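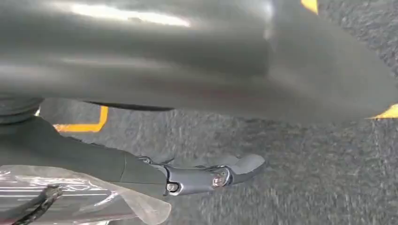
Do applicants need to be citizens of an EU member state to take part? Anyone with the right to live and work in Wulside for the length of the program may apply, whatever passport they hold.

March
By Amparo Puma

Call for participants: Wulside Accession Business Panel

The Unetti Chamber of Trade is looking for 15 people to sit on a panel on European Union accession and what it will mean for small and medium-sized companies in the Wulside region. The panel will meet over six months. Its job is to read draft rules as they are prepared for adoption, say where they will be hard for local companies to follow, and put those points in writing for the negotiating working groups.

The chamber has 3,653 member companies. Most have fewer than ten employees and very few have anyone on staff who follows the accession talks. Last year's survey of members showed that many owners had heard of the negotiating chapters but could not say which ones applied to their own business. The panel was set up in response to that survey.

Who we are looking for

Owners, managers and senior employees of companies registered in Wulside. We would like to hear from food producers, road haulers, small manufacturers, accountants, customs agents and people in the building trades. Two places are held for applicants from the Lalteder border district, where companies deal with customs checks every working day.

You do not need a law degree or any earlier work with European institutions. You do need to be able to read a document of 30 pages or so in English and discuss it in a meeting. Meetings are held in the local language, and the notes are kept in both.

Elected officials, party employees and registered lobbyists cannot apply. Members of trade associations can, but they sit on the panel as individuals and should not expect to present their association's position.

What the work involves

The panel meets every other week at the Mancuso Building, on the second floor, from 5:30 p.m. to 7:30 p.m. Reading is sent out a week ahead. Participants will work in small groups on one of these subjects:

Public procurement and how local companies bid for contracts
Free movement of goods, including labeling and product standards
Transport licensing and driver hours
Food safety and veterinary rules
Customs procedure at land borders

Please list your first and second choice when you apply. We will try to give everyone one of the two — the customs group fills up quickly, so a clear second choice helps.

There is one full-day session, on a Saturday, with officials from the ministry's European integration office. Attendance at that session is required. For the regular meetings, you may miss two without giving up your place.

Pay and expenses

Participants receive a flat fee for each meeting attended, paid at the end of the month. Travel from anywhere in the region is refunded against receipts. Participants from Lalteder who need to stay overnight for the full-day session can have a room booked through the chamber office. Childcare costs during meetings can be claimed up to a set limit, and the form is available on request.

Employers sometimes ask for a letter confirming the dates. We can supply one once places have been offered.

How to apply

Send a short letter, no longer than one page, stating what your company does, how many people it employs and which rules or procedures cause you the most trouble now. Attach a résumé if you have one ready. Do not send company accounts or tax records.

Applications go to Ludger Wegener, panel coordinator, at the Unetti Chamber of Trade, by mail or at the front desk. The desk is open until 4 p.m. on working days. Applications close at noon on the last working day of the month.

All applicants will get a written reply. Those on the shortlist will be asked in for a talk of 20 minutes with the coordinator and one member of the chamber's board. Applicants who are not chosen may ask to be kept on a reserve list, and will be contacted if a participant leaves before the third meeting.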